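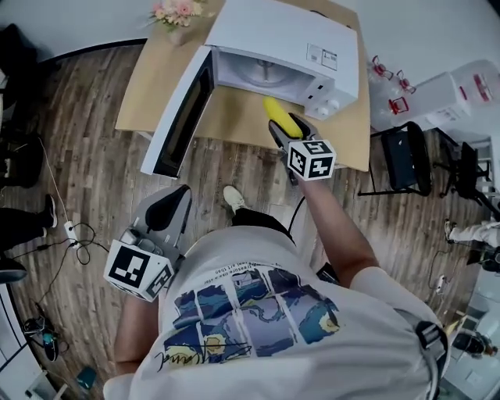 Corn on the cob in a microwave with only two knobs, how long?

Asked in Cooking Basics, 22 May 2022
Viewed 1,571 times

We have a plain white microwave in the shared room at work, the sort with just two knobs. There are no buttons and no preset programmes. I would like to do corn on the cob in it for lunch. Everything I find online says to press the vegetable button or set it to a certain wattage, and ours only has the two knobs.

My corn comes from the Lockwood market already peeled, so there is no husk left on it. Do I need to put it in water? Does it need a cover? I did one last week for six minutes on full and the kernels went wrinkled and chewy at one end and were still hard at the other. I had it straight on the glass plate.

Also, is it all right to do two at once, or is it better to do them one after the other?

3 answers

Answer from Siltside
Marked as helpful by 9 people

Six minutes on full is too long for one peeled cob with nothing round it. The husk normally holds the steam in and you haven't got one, so you need to replace it with something.

Wet a sheet of kitchen paper, squeeze it so it isn't dripping, and wrap the cob in it with the ends tucked under. Put it on a plate on the turntable, towards the outside and not in the middle. Full power for two minutes, then turn it over and give it another 90 seconds. Leave it wrapped for a minute or two before you open it, and mind your fingers, the steam comes out at the ends.

If it's a fat cob it may want a bit more. Add it in short goes. You can always put it back in but you can't do much with one that has dried out.

For two, put them side by side with a gap and go to about six minutes in total, turning them halfway. I wouldn't do more than two in a small oven because they catch on the side wall and stop the plate going round.

On the knob question, turn the power one as far clockwise as it goes. On most of them that is full. To check, put a mug of cold water in for two minutes. If it's properly hot you are on high, if it's lukewarm you are on one of the lower settings.

One more thing about timer knobs. A lot of them are poor at short times. On mine you have to turn it past the five and then bring it back to two, otherwise it pings early. I use the clock on my phone and open the door when it's done. Turn the knob back to zero afterwards or it may carry on when the next person shuts the door.

Answer from ukbridge_allotments

Just put it in a dish with a bit of water and a plate on top. 4 mins. Butter after not before, it spits.

Answer from Orkard

I agree with the wet paper, but a damp clean tea towel does the same job if there is no kitchen paper. Don't use foil.

The other thing is how old the corn is. Fresh ones in September take hardly any time. One that has sat in the fridge for a week goes starchy and will be chewy whatever you do, so that might be part of your trouble. If it came out of the fridge, add half a minute.

Salt it at the end. And wipe the turntable after, it gets sticky.

Comment from the asker

Tried the kitchen paper way with the first timings and it was fine all the way along. Ours is full power at the clockwise end too. Thanks.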